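I bought the Drolto streaming stick in March, mostly to watch old sitcoms with my mother-in-law, Geum-ok Na. She likes comedies where people talk fast, and I like to have subtitles, so we are a good test for it.

## Setup

The first start took 12 minutes with the update. The menu asked me two times for the same password, which was a little annoying. After this, everything worked, and the stick found our episodes in the place where we stopped on the old player.

## Picture and sound

Sitcoms from the nineties look clean, and faces keep a natural color. The voices are clear too. The laugh track is sometimes louder than the actors - I changed the sound mode to "Speech" and it became better.

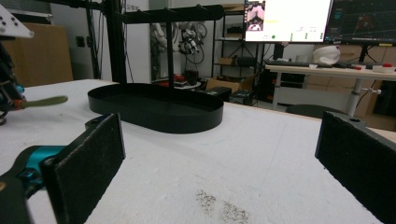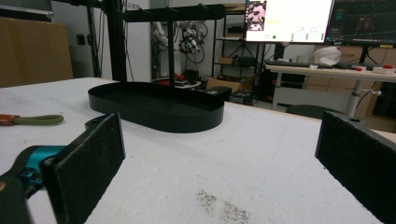

## Subtitles

For me this is the strongest part. You can choose from 20 text sizes, and the stick remembers your choice for each show. In the fast scenes of "Bornerthorpe" the text stays in time with the jokes. Only the songs are often missing.

## What I don't like

- The remote has no light, so in the evening I press the wrong button.
- The watch list stops at 200 titles.
- It starts the next episode after a few seconds, and the setting to turn this off is hidden under "Account".

My friend Santeri Heiskanen has the older model and he will keep it. If you don't need the subtitle sizes, I think he is right. We watch something almost every evening, and I would buy it again.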